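6/14/21

Cups and cans, continued

Started late because the sink was full of yesterday's jugs and I can't think with a full sink. Washed the lot, dried the tall cups with the blue roll and then remembered that blue roll leaves fluff on anything matte, so washed them again and left them upside down on the rack. Please can we buy some proper tea towels? I've put it on the list under Zuleica's thing about the kettle.

So, the question for this week is still whether the tall Malter cups are any good for fizzy drinks out of the slim cans, or whether we go back to the squat ones. I like the tall ones. They feel nice in the hand and they don't show fingerprints the way the shiny ones did, and the rounded rim is much kinder to drink from. But they're narrower at the bottom than the top, and that makes everybody nervous once there's liquid in them. Maritza says she wouldn't give one to her nephew. I said her nephew could knock over a wardrobe.

Marked up the 600 ml jug again with a fresh bit of tape (the old line had slid down, which might explain the January numbers, sorry). Filled the pink cup with water to where I'd naturally stop pouring, tipped it back into the jug and wrote that down on the sheet. Did it again with my eyes half shut to be less fussy, and it was nearly the same, so I'm happy that "where you'd stop" is a real place and not just me.

Then a lot of shuffling things about on the white table. Close together the row looks tidy, but if you catch one cup with a knuckle it goes straight into its neighbour. Further apart and you have to lean. I've gone for close together for now and we'll see what gets knocked.
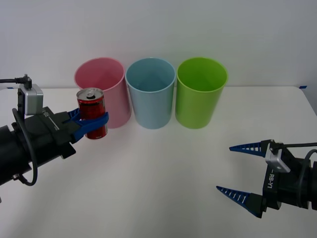 The other thing about slim cans is that you can't see past your own hand very well when you tip one, so the pour always starts a bit blind. I find it better to bring the can in low and over the front of the cup, then lift as it empties. Zuleica does the opposite, starts high, and gets a great tall head of froth every single time. Hers took 79 seconds to go down to the point where I'd call it a drink. I timed it on my phone while she stood there saying it was lovely and lively - fine, but some of it was on the table.

Tried tilting the cup as well, the way you would with beer. Much less froth, but it needs both hands and the matte plastic gets slippery the moment there's a drip running down the outside. Squat cups win on that one, I have to admit!

Ring pulls: I keep opening the can before I've got everything else ready and then the fizz isn't the same from one go to the next. New rule for myself, the can stays shut until the cups are where I want them, the sheet is dated and the pen works. It sounds obvious written down. Also don't open one straight from the bottom shelf of the fridge, that shelf is far colder than the others and I don't trust anything we got from it.

Stains. Left an inch of the Fawzy blackcurrant in a spare cup over lunch to see if it would mark. It came out mostly clean with warm water, but there's a faint ring if you hold it up to the window. Tried the Drekano powder on it with an old toothbrush. The ring went, and so did a bit of the matt finish, there's now a shiny patch the size of a thumbnail. So no Drekano on these, please, just washing-up liquid and a soft sponge. I've put the spoiled one on the windowsill for pens.

Stacking is a nuisance. Five is all right, after that they grip each other and you end up twisting and swearing. There are 104 left in the box from Umbridge and every one of them is nested, so if you're taking some out, take a whole stack and leave it loose on the shelf for the next person. A drop of water between two cups makes it worse, it holds like glue, so dry them inside as well as out.

Maritza came back at the end and asked for the one thing I hadn't looked at, whether a whole can fits in one cup with ice. Without ice it's comfortable. With ice I don't know, the tray was empty (whoever it was, fill it up). Filled it just now and put it at the back of the top drawer of the freezer.

Still to do: ice. Squat cups with the same low pour, same sheet. Ask Malter if they make the tall one with a wider foot. Wipe under the rack, it's sticky.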